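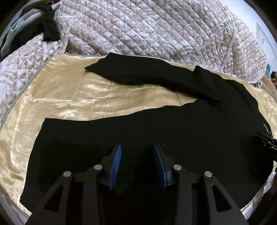

Chapter 14
Grip Faults in Cloth Handling

At a commercial laundry in Tedthorpe, a two-armed folding cell ran for most of a July morning with a fault that its controller did not report. The left gripper was closing on the sleeves of dark work shirts, lifting, and losing them partway through the fold. The controller logged each cycle as complete. By the time an operator stopped the line, 65 shirts had gone through to packing half folded, and one had been drawn into the belt return under the table.

The operator, reaching in to free the shirt, had two fingers pinched when the right gripper moved to its home position. The injury was minor. The inquiry that followed was short, and its findings are the basis for this chapter, together with a second case from a uniform supplier at Skonau, which is taken up in Section 14.4.

There were two separate failures at Tedthorpe, and students often run them together. The first was a grip fault. The second was a failure of isolation: the cell could be entered while one arm was still energized. Fixing the grip would not have made the cell safe to reach into, and a locked gate would have done nothing for the shirts. They are treated separately here.

14.1 Why cloth is a hard load

Most of the grip calculations in earlier chapters assumed a rigid part. If the part is a steel bracket, the jaws close until they meet it, the force rises sharply, and the controller can tell from jaw position whether the bracket is there. A single layer of shirt fabric gives almost no such signal. The difference in jaw position between holding one layer and holding nothing may be smaller than the play in the linkage pins, and the pads themselves compress.

Cloth also changes shape as it is lifted. A sleeve picked up near the cuff hangs from one point, and the load on the pads shifts as the rest of the garment comes off the table. If the surface underneath is slippery, the whole garment may slide toward the gripper before any of it lifts. If the surface is rough or padded, the garment may drag. Programs tuned on one surface should be tested again when the surface is changed, even where the garments stay the same.

Colour matters to the vision system. On a black garment, a fold in the sleeve may show only as a faint shadow, and where a dark gripper crosses dark fabric the boundary between them can be lost altogether. The Tedthorpe cell had been set up with pale grey shirts.

14.2 The Tedthorpe grip fault

Patricio Vidal, the maintenance technician who examined the cell, found that the ribbed face of one left-hand pad had worn smooth near the tip. The matching pad was in fair condition. The pair had been fitted 676 hours of running time earlier, and the service sheet called for inspection by eye only, with the pads left in their holders. Worn ribs are difficult to see from outside the jaw.

Lint had packed into what remained of the ribs. Vidal cleaned both pads and repeated the pick on a single sleeve, and the sleeve slipped again. He then replaced the pair and the fault cleared. Replacing one pad alone is poor practice, as unequal friction lets the cloth creep toward the worn side.

The reason the fault went unreported lay in the program. Grip was confirmed by jaw position, with a tolerance of 2 millimetres. An empty jaw fell inside that tolerance. The check had been copied from a program written for folded towels, where it worked well.

Before reading on, sketch the sequence of one sleeve fold and mark each point at which the cloth could be lost. Keep the sketch. You will need it for the fault table in Section 14.3, where the Chávez method is used to assign a detection measure to each point.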